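New kit on the bench at Wakgate's community lab

18/02/2018

I popped into the Wakgate community lab this week to see what the Wovano grant has been spent on, and I'm pleased to report that it's mostly heat and stirring. The group was given £736 towards equipment for its chemistry evenings, and the first bench is now laid out and more or less ready to go.

The star of it all is a hotplate stirrer, a proper blue one with a round metal plate on top and two knobs on the front. If you did chemistry at school with a tripod and a glass rod (I did, badly), you'll see why people are excited! You set the heat on one side and the stirring on the other, then keep an eye on the red numbers.

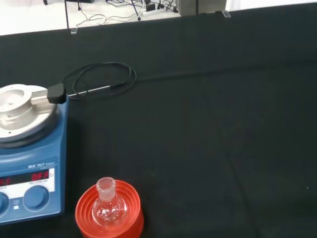
The IKA RET basic stirrer, with its temperature probe to the right and a flask in front.

I'm told the probe is the bit that matters most. It goes into whatever you're warming, so you get the temperature of the liquid and not just the plate, and the old bench at Cuevas Hall never had anything like that. They used to make do with one thermometer and a lot of patience.

The flasks are round at the bottom, so they won't stand up by themselves, and each one needs a ring to sit in. I took a real shine to the orange one – it looks like something from a 1970s kitchen. 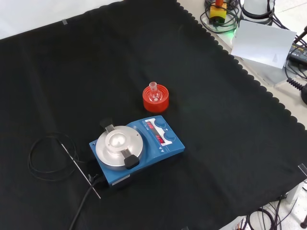
Flask in its ring beside the hotplate, on the black cloth with the wavy edge.

The cloth is only for the display bench, by the way. It'll come off before any real work starts, and the probe cable will be clipped up out of the way too.

First on the programme is Plollitel, the lab's beginners' course, which runs over 4 evenings in May. There's room for up to 32 people and it costs nothing to join, though you'll need to bring your own notebook and tie long hair back.
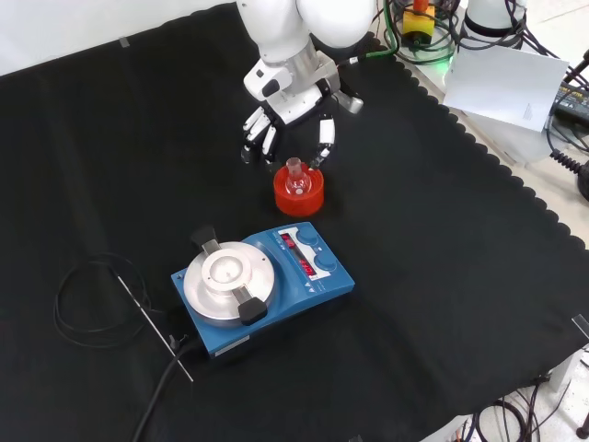
Sessions will cover measuring, gentle heating and growing crystals, with the last evening left open for whatever people fancy trying again. I've put my name down already – crystals are the only thing I ever got right in the school lab. Sign-up sheets are at the front desk in Wakgate library, next to the parish noticeboard.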